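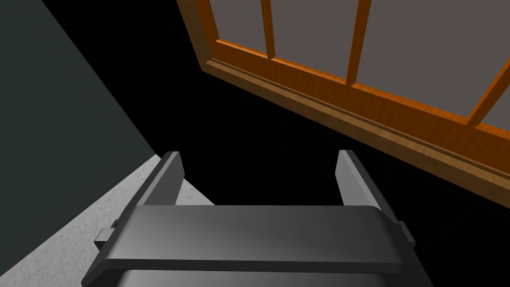

Um kurz vor sechs riecht es in der Großküche von Mallureck nach Zwiebeln und Spülmittel, und die Frau, die mich am Lieferanteneingang abholt, drückt mir erst mal ein Haarnetz in die Hand. Ich bin nach Nidach gefahren, weil hier seit August ein Roboter mitarbeitet. Tosh heißt er, 55 Leute haben ihn jetzt als Kollegen, und ich wollte wissen, wie die das finden.

Die erste Überraschung: Einen großen Teil der Arbeit sieht man gar nicht am Herd. Sie findet hinten im Büro statt, auf zwei Monitoren, in einer simulierten Küche. Da übt Tosh, bevor er vorne irgendetwas anfassen darf. Der Greifer fährt durch den virtuellen Raum, Holzfenster, dunkle Wände, und das Ganze hat ein bisschen was von einem Computerspiel aus meiner Jugend (ich war schlecht darin). Vor den Monitoren sitzt eine gelernte Köchin, achtzehn Jahre am Gemüseposten. Mit Pustero, der Firma hinter dem System, telefoniert sie inzwischen öfter als mit ihrer Schwester, erzählt sie mir und lacht.

Ihr Tag sieht jetzt anders aus. Früher hat sie bis zehn Gemüse geputzt, jetzt schaut sie sich Griffe an. Fast 2.000 Durchläufe waren es in der letzten Woche, 1.993, sie hat die Zahl auf einem Zettel am Bildschirm kleben. Zu jedem verpatzten Griff schreibt sie eine Notiz: zu tief, zu früh zugemacht, falscher Winkel.

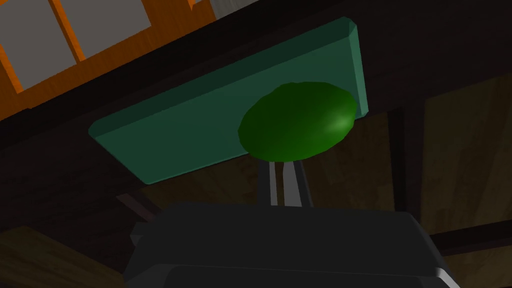 Rund und glatt ist nämlich die Königsdisziplin! Eine Limette nimmt unsereins vom Brett, ohne hinzugucken. Tosh hat zwei schmale Finger und muss sich überlegen, wo er sie hinstellt – und genau da wird das Wissen aus der Küche plötzlich gefragt. Wie fest darf man eine reife Avocado drücken? Steht in keinem Handbuch, sagt die Köchin, das hat man in der Hand.

Begeistert sind trotzdem nicht alle. Beim Kaffee setze ich mich zu den Leuten aus der Frühschicht, und da wird es schnell lauter. Einer fragt, wer die Spätschicht macht, wenn das Ding erst mal richtig schneiden kann. Eine andere ist heilfroh um ihre Handgelenke. 1.450 Essen gehen hier an einem normalen Tag raus, das spürt man abends in jedem Finger. Entlassen wurde bisher niemand, zwei Stellen sind nach der Rente aber auch nicht neu besetzt worden. Darüber redet die Betriebsleitung weniger gern als über Tosh.

Mittags darf ich noch mal an die Monitore. Die Köchin startet den nächsten Durchlauf, beißt in ihr Käsebrot und lässt den Bildschirm dabei nicht aus den Augen. Ob sie das Putzen vermisst? Das Putzen nicht, meint sie, aber das Gequatsche am Posten schon. Deshalb steht sie freitags wieder vorne, mit Messer und Schürze, das hat sie sich in den neuen Vertrag schreiben lassen.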